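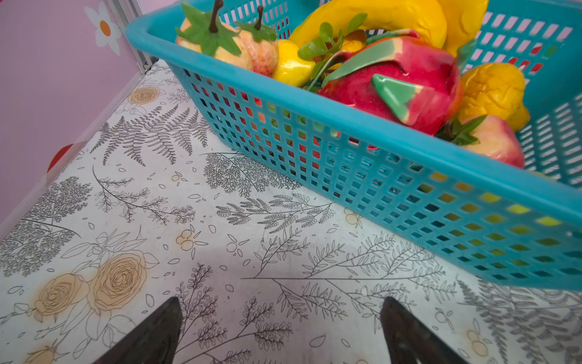 Wrist view, fruit basket, gripper open.

List: onu-teleop | Tagged: demonstrations, two-arm | 4 replies

On Monday the Skekness group wrote:
> Do you drop demos where the bag slips?
> We have 300 and are unsure.

We keep them if the operator recovers within 7 seconds. Mirnex logs both leader arms, so a regrasp is easy to find. 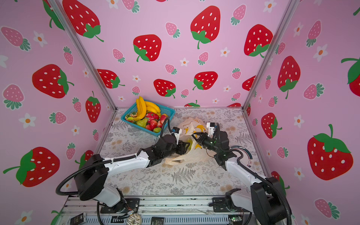 Opening the bag takes both grippers, and most of our discards come from there. Lower the leader gain before you record more. 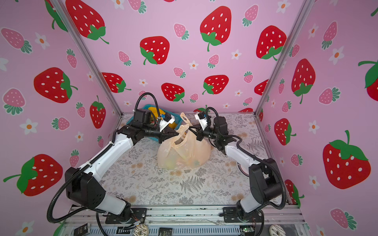

Both arms at the bag, fruit inside.

Shares: 13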